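March 3, 2024

I have been meaning to write about our plates for the longest time, and now that the last box from the move is finally open (yes, the one that's been holding up the hall lamp), I'm going to do it before I lose my nerve and write about curtains instead.

When we packed up the old place I found out that two adults can own 134 pieces of tableware. I made a list, because I am that sort of person, and it had soup bowls on it that I would swear I'd never seen in my life! Some came from my grandmother, some from the secondhand shop by the station, and a whole stack came from a cousin who was moving abroad and left them on our step in a laundry bag. Hardly any of it matched, and most of it lived so far back in the cupboard that you needed a chair and a flashlight to get at it.

So we decided to keep six of everything we use each day and pass along the rest. My friend Poonam Thakur came over to help, which meant she drank a great deal of tea and held things up one by one while I tried to look decisive. She is very good at this. She'd lift a gravy boat, wait, and I would hear myself telling the whole story of the gravy boat, and then she'd put it in the giving-away box anyway. I kept the grandmother plates with the little green leaves – those are for birthdays and they are not up for discussion – but they've gone to the high shelf, wrapped in tea towels.

For the everyday things I wanted plain. I had my eye on a set from Lornano for months, and then the shop raised the price, and I sulked, and then I started noticing how nice very simple plates look when there's nothing around them.

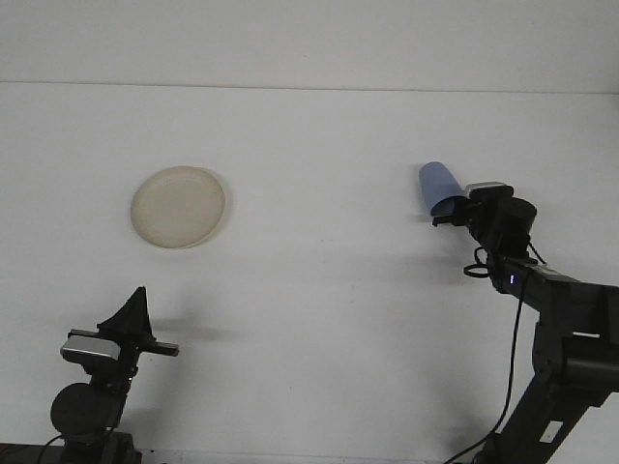 Color was the part I fretted over most, far more than any sensible person should. I'd always thought of white as the safe choice, but on a white surface a white plate sort of disappears, and you're left looking at your toast. Cream is kinder. The round plate has just that bit of warmth to it, with the rim a touch darker than the middle, so you can still see where it ends. And then a light blue plastic cup to go with it, slightly see-through – I love those two colors together, they make me think of breakfast at the beach when I was small, with sand in the butter.

Plastic cups for grown-ups may raise an eyebrow or two at our table. Floor Groen, who lives downstairs and has opinions on glassware, has already raised both of hers. But our kitchen floor is tile, and I have swept up enough glass for one lifetime, thank you very much. The good glasses can come out in May when my parents visit.

Next up is the cutlery drawer, and I'm a little afraid of it. There are at least three potato peelers in there, and I only remember buying one.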